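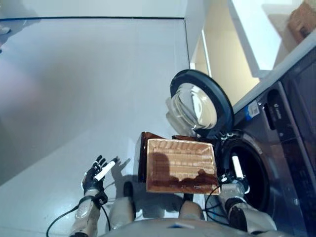
Ticket 371: Laundry area, front-loading washing machine

Status: Closed, with one item held for review
Reported by: Elīna Dzene, Resident Services, Chisholm House
Assigned to: Jaxon Wong, Building Equipment, Ultholm
Opened: 20 May 2018

Reported problem

The washing machine stops during the final spin and shows no error message. Residents have been removing laundry that is still heavy with water. The fault was reported three times before this ticket was opened. An earlier ticket, number 348, concerned the same machine and was closed in December after the drain filter was cleaned.

Initial instructions to the site

Staff were asked to run the machine empty on the short program and to note the point at which it stopped. They were also asked to confirm that the floor in front of the door was dry and that the laundry basket could be set down without touching the door when open. 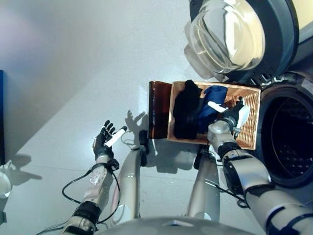 Wicker basket on the floor in front of the washing machine.

Entry 1, J. Wong

The empty run finished normally. A second run with a full load of towels stopped with 7 minutes remaining. The machine was found to be out of level, with the rear left foot clear of the floor. The foot was lowered and the lock nut tightened. The drain filter was opened and held a small amount of lint, which was removed.

Entry 2, J. Wong

The full load was repeated at a spin speed of 700. The program reached its end without stopping. Residents should be advised to mix large and small items in each load. A single heavy item, such as a bath mat, may still cause the machine to cut the spin short.

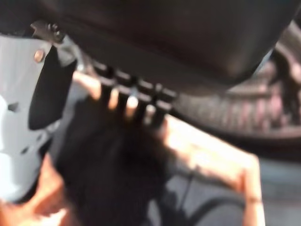 The same advice should be added to the notice in the laundry area, and the wording has been sent to Ms. Dzene for approval. The previous notice refers to the old Wema dryer and should be taken down.

Entry 3, E. Dzene

Wording approved. Two resident loads have been completed since the adjustment, and no further stops have been reported. Please keep the door seal on the list for the next scheduled visit, as one resident has mentioned a musty smell.

Resolution

Machine leveled and filter cleaned. No parts used. Door seal inspection carried forward to the next visit.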